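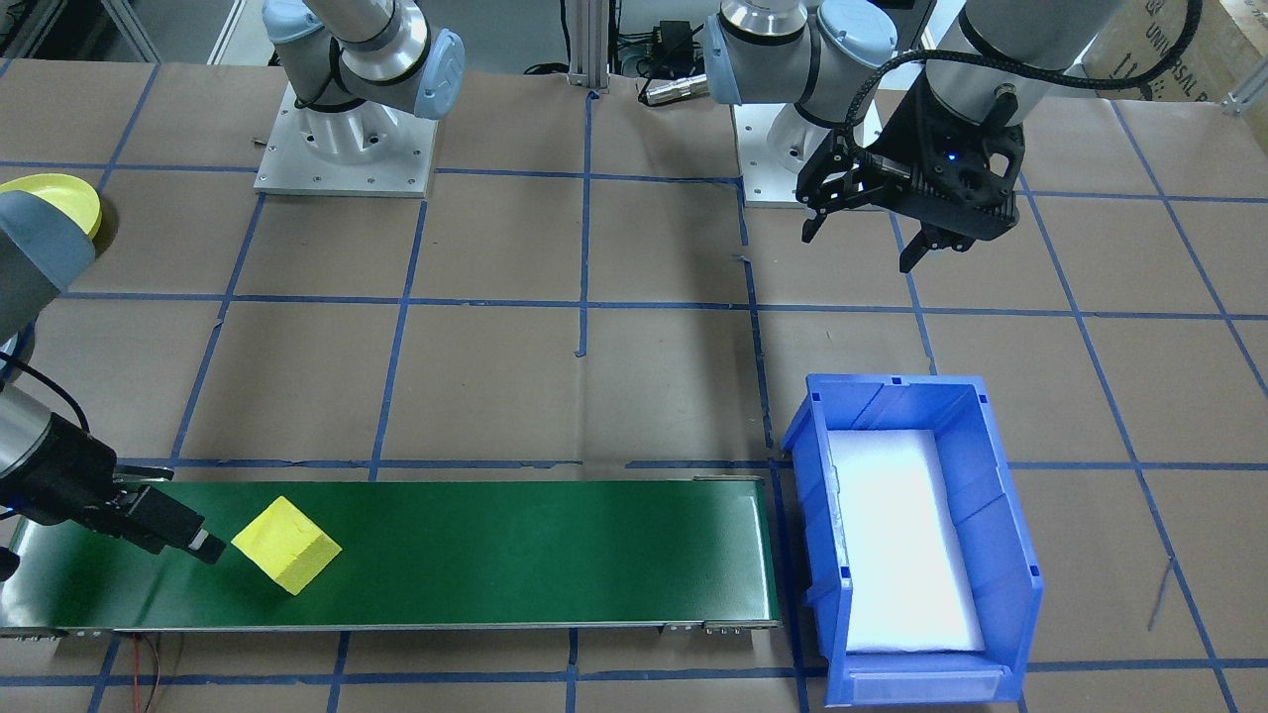
Color and Light in Rooms – Notes for Unit 5
Clulturmont Design Extension, evening section

Bring the Tenwood fan deck every week from now on. Several people sharing last time, too slow.

Recap from unit 4

Three words you need before anything else makes sense.
Hue – the name. Red, yellow, blue-green.
Value – how light or dark. Squint at it. If two colors merge when you squint, same value.
Chroma – how strong. Brick is a low chroma red, a stop sign is high.

People mix up value and chroma on every quiz. A pale pink and a dusty pink can have the same value. A navy and a royal blue can have the same hue. Practice with the fan deck, go down one strip and say out loud what is changing. Usually two things at once, paint companies don't keep them separate on a strip.

What the light does first

No light, no color. Sounds obvious, then everybody picks paint under the store lights.

North windows (our side of the equator): cool, even, fairly steady all day. Grays go blue. Creams go flat. Good for painters, hard on beige.
South windows: warm and strong, big swing between morning and noon. Pale colors can wash out completely.
East: great at 8 am, dull by supper.
West: the reverse. A soft peach wall in a west room at 6 pm is orange. Visit the room when the client uses it.

Lamps. Warm bulbs push yellows and reds forward and muddy the blues. Cool bulbs do the opposite and make wood look tired. Mixed bulbs in one room – avoid, or at least know you did it. Check the color temperature on the box AND the rendering number. A bulb can have a nice warm temperature and still render reds badly. Skin looks gray, food looks old. Restaurants find out late.

Same paint, two rooms, two colors. Put that on a card over your desk.

Metamerism – long word, simple idea. Two samples match under one light and don't match under another. Happens all the time between fabric and paint, because dyes and pigments get to the same color by different routes. So: check the match in daylight, then under the lamp that will be in the room. Both. If it fails in one, tell the client before they buy the fabric.

Neighbors

A color never sits alone. Put a mid gray next to black and it looks lighter, next to white and it looks darker. Same with hue. Gray next to strong red goes a little green. Gray next to green goes a little pink. The eye adds the opposite of whatever is beside it. Called simultaneous contrast.

Where this bites you:
White trim. Next to a warm wall, a clean white turns icy. Go one step warmer on the trim.
Green walls in a bathroom. Faces look pinker, mostly kind. Strong yellow-green walls, the bounce off the wall wins and faces look ill. Two effects fighting, bounce is stronger in a small room.
Accent on a big field. A small yellow thing on a large green field comes forward fast, even though they are close on the wheel. The value jump does that more than the hue. Swap in a dark olive thing and it almost vanishes.
Floors. Orange-ish oak makes gray walls go blue. Half the complaints about "blue gray" paint are really about the floor.

Exercise in class: cut the same gray chip in two, lay the halves on different papers, trade with your neighbor. Write what you see before you talk. Keep the chips, we use them again for unit 7.

Area effect

Small chip always looks weaker than a full wall. Four walls bounce onto each other and the chroma climbs. Rule from the Bright reader (page 42, the short section at the bottom): pick the one you like, then go a step grayer. Works for most mid tones. Does not work for whites, whites go the other way and pick up whatever is outside the window. Lawn outside = green ceiling in summer. Snow = blue.

If a client insists on the strong one, try it mixed at 50 percent strength. Ask the store to write it on the lid. Half strength is not the same as the next chip up, it keeps the undertone better. Usually.

Sheen

Finish changes color as much as pigment does, people forget this one.

Flat: scatters light in every direction, looks soft, hides dents, hates sponges.
Eggshell: the safe answer for most walls.
Satin: kitchens, kids' rooms.
Semi-gloss: trim and doors.
Gloss: only if the plaster is perfect, it never is.

Two things come back off a surface. Light that went in a little way and came out colored, and light that skipped off the top and kept the color of the lamp. The second one is your glare. More sheen, more of the second kind, all in one direction. That's why a dark glossy door looks deeper than a flat one from one spot and has a white stripe on it from another. Even a surface that reads as matte will do it at a low angle. Flat green below, yellow foam in the corner: the streak down the middle takes the green nearly to white, and over at the right the same green is deep and shadowed. Ask which of those is "the" green and you see the problem with choosing from one spot.

So walk. Look at every sample from the door, from the main seat, and from close to the wall with the light coming toward you.

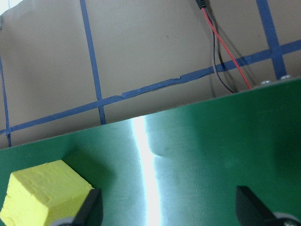
Making a sample board

Chips lie, so paint your own.
1. Foam core or heavy card, as big as you can carry on the bus.
2. Two coats. Let the first one dry all the way, a tacky first coat changes the sheen.
3. Leave a white border for carrying, then cover the border with gray when you judge. The white throws you off.
4. Label the back – name, finish, store, light you checked it in.
5. Move it around the room, corners too. Stand it upright if it's a wall color. A board lying flat catches the ceiling light and reads lighter then it will on the wall.

Nosance has the cheap card, ask at the back counter for offcuts. Quart cans are fine, sample pots often come in one finish only so the sheen will be wrong. Check the label.

Common mistakes from last term's boards

Judging wet paint. Painting straight onto the old wall color in a little square, so the old color is the neighbor. Photographing the board on a phone and deciding from the photo – the phone corrects the white for you. Matching to a pillow that isn't staying.

For next time

Reading: Bright, chapter on ceilings. Skip the history part.
Written: 1,000 words on one room you can visit morning and night. Same wall, both times. Say which light, which finsh, what is next to it. Pictures are fine but don't lean on them, I want the words hue, value and chroma used correctly.
Bring: one painted board, your gray chips, something green from home.
Late boards go on the shelf by the sink, with your name on the back.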